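How to Wash, Dry and Fold Cotton Kitchen Towels So They Last

I have used the same kitchen towels for many years, and people often ask me how they stay soft and still drink water well. My aunt, Nafula Barasa, taught me the first half of this method when I was living in her house in Jesau. The second half I learned by making mistakes. It is written for plain woven cotton towels, checked or striped, of the kind you can buy in any market.

What you need

Mild washing powder or liquid, without softener inside
White vinegar
Baking soda
A bucket or a basin
A line or a rack for drying
A flat table, as wide as you can find

Step 1. Sort the towels before washing

Put the kitchen towels apart from clothes. They carry oil and small pieces of food, and this will go to your shirts. Then make two groups: the towels with strong colors (red, dark blue, green) and the light ones. A new red towel should be washed alone the first three times. To check if the color is safe, wet one corner and press it with a white paper napkin. If the napkin becomes pink, wait with mixing.

It is good to take every towel in the hand and look at the hems at this moment. A loose thread is easy to cut now. After the machine it can be a long one. 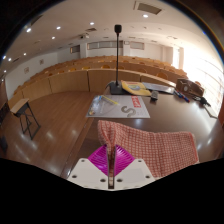 Step 2. Treat the stains

Do not use hot water on a stain from egg, milk or meat. Hot water cooks it into the cotton. Rinse it first with cold water from the back side of the cloth.

For oil, put one drop of dish soap directly on the place, rub with your finger and leave it 29 minutes or so. My aunt always said half an hour, and I always came one minute early because I am impatient. For tea and coffee, make a paste from baking soda and a little water, put it on the stain and leave it until it is dry. Turmeric is the difficult one. I had the best results with soap and then a full day on the line in the sun, and sometimes I had to do it two times.

Step 3. Soak

Fill a bucket with warm water and add half a cup of baking soda. Press the towels under the water and leave them for an hour. If they have an old smell, leave them overnight. The water can become gray or yellow, even when the towels looked clean to you.

Do not put vinegar in the same bucket. The two work against each other and you will only have bubbles.

Step 4. Wash

Use a warm cycle at 60 degrees Celsius for towels that are already washed many times, and a cooler one for new or strong-colored towels. Fill the drum only to two thirds. Take less powder than the box says – too much powder stays in the cotton and makes it stiff.

Never use fabric softener on kitchen towels. It covers the fibers with a thin layer, and after this the towel only pushes the water around the plate. If you bought towels which do not absorb, wash them two times with a small glass of vinegar in the rinse and they will improve.

Step 5. Dry

Shake each towel hard before you hang it. Hold it by two corners and snap it like a small flag.

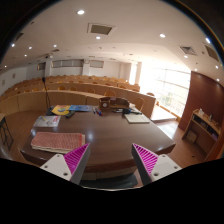 Hang it by the short side, with the hem straight on the line, and pull the sides gently with your hands. A towel that dries straight does not need an iron. In winter I dry them on a rack near the window and turn them once. A machine dryer is fine on low heat, but take them out while they are still a little damp and let them finish in the air.

Be sure they are completely dry before you put them away. I once closed a damp pile in a drawer when I went to visit friends in Tindton, and I had to begin again from the soaking.

Step 6. Fold

Lay the towel flat and smooth it from the middle to the edges. Fold it in half along the long side, so the hems meet. Then fold it in three parts, like a letter. Turn the pile so the folded edge is looking at you and the open edges are at the back. When you take one from the shelf, the others will stay in order.

If your drawer is deep, fold one time more and put the towels standing, one behind the other. My neighbor Faraji Were rolls his, and this also works well in a basket.

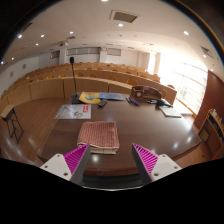 Step 7. Rotate

Put the clean towels at the bottom of the pile, or at the back of the drawer, and take from the top or the front. In this way all of them become old at the same speed. Change the towel you use for dishes every day, and the one for hands every second day.

When a towel has holes or became very thin, cut it in four and use it for windows or shoes. Old cotton leaves almost no lint on glass.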